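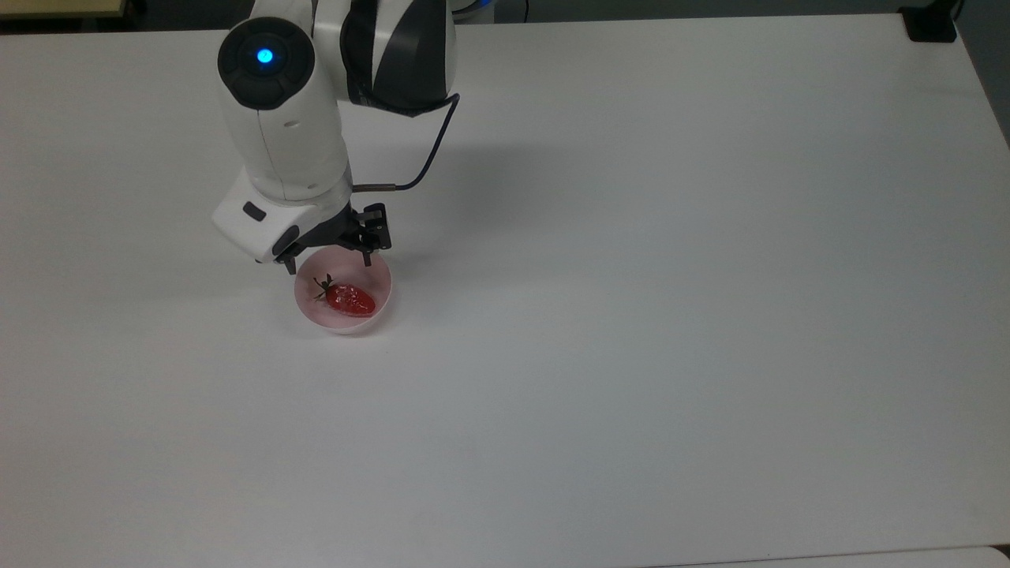
3.2 A tigela de interior rosado e o morango isolado

Entre todas as combinações de recipiente e fruta do nosso estudo, a da Figura 2 é a que mais gostamos de discutir. O conjunto é simples: um morango inteiro, com as folhas, deitado numa tigela pequena e rasa, de borda branca e interior rosa pálido. O vermelho do fruto fica rodeado por um tom da mesma família, muito mais claro, e só depois vem o branco da borda e do tampo. Temos, portanto, uma transição cromática em dois passos, e foi ela que nos levou a separar esta tigela das restantes na análise.

Os trabalhos anteriores sobre a cor da louça e a aparência da fruta comparam quase sempre recipientes de cor uniforme. A louça doméstica é bem mais variada do que isso! Tigelas com o interior de uma cor e o exterior de outra são comuns nas cozinhas que visitámos em Niritz, e o efeito do interior sobre a fruta não se deixa prever a partir dos resultados obtidos com pratos lisos. Nelly Ríos, que conduziu as entrevistas, notou cedo que as pessoas falavam do "fundo" da tigela e da "beira" como de duas peças distintas, com gostos diferentes para cada uma.

A amostra contou com 174 participantes, que produziram no total 900 apreciações válidas. Cada pessoa avaliou a maturação aparente, o brilho e o apetite suscitado pelo fruto, usando a escala de Nedelcu na versão abreviada. Os morangos eram da variedade Grerkska, escolhida pela cor regular e pelo cálice bem desenvolvido. Foram apresentados sem corte nem açúcar, um por tigela. A decisão de usar um único fruto merece uma palavra: com vários morangos, os participantes comparavam-nos uns com os outros e a tigela passava para segundo plano. Com um só, a atenção divide-se entre o fruto e a superfície que o recebe – e era essa relação que queríamos estudar.

O interior rosado deu os resultados mais ricos da série. No brilho, as apreciações foram superiores às do recipiente inteiramente branco, embora a diferença dependesse da luz da sala. A Figura 2 ajuda a perceber porquê: a parede lisa tem um ligeiro lustro, e o próprio morango apresenta um reflexo na face superior, de modo que as duas superfícies respondem à iluminação de maneira parecida. Na maturação aparente, o padrão inverteu-se. Alguns participantes consideraram o fruto um pouco menos maduro dentro do rosa do que dentro do branco, resultado que nos surpreendeu e que pretendemos explorar com outras tonalidades.

O cálice revelou-se um elemento fascinante. As folhas, entre o verde e o castanho, são a única nota escura no interior da tigela, e foram mencionadas espontaneamente em muitas entrevistas. Na posição adotada, com o fruto deitado e a ponta virada para um dos lados, o cálice abre-se na extremidade oposta e as folhas finas encurvam para fora. Quem via o fruto assim falava com frequência em "acabado de colher". Nas apresentações com o cálice voltado para baixo, a expressão quase desapareceu.

Convém registar também a forma. A tigela rasa deixa o fruto bem exposto, com as pequenas sementes à vista, e a parede baixa faz pouca sombra sobre ele. Nas tigelas fundas da linha Woreva, testadas no mesmo período, os comentários sobre textura foram mais escassos e vários participantes inclinaram a cabeça antes de responder. Não dispomos ainda de dados que permitam separar o efeito da profundidade do efeito da cor, uma vez que as duas linhas diferem em ambas. Uma série com perfil constante e interior variável está em preparação, e nela manteremos o morango na mesma orientação para que a comparação com a Figura 2 seja direta.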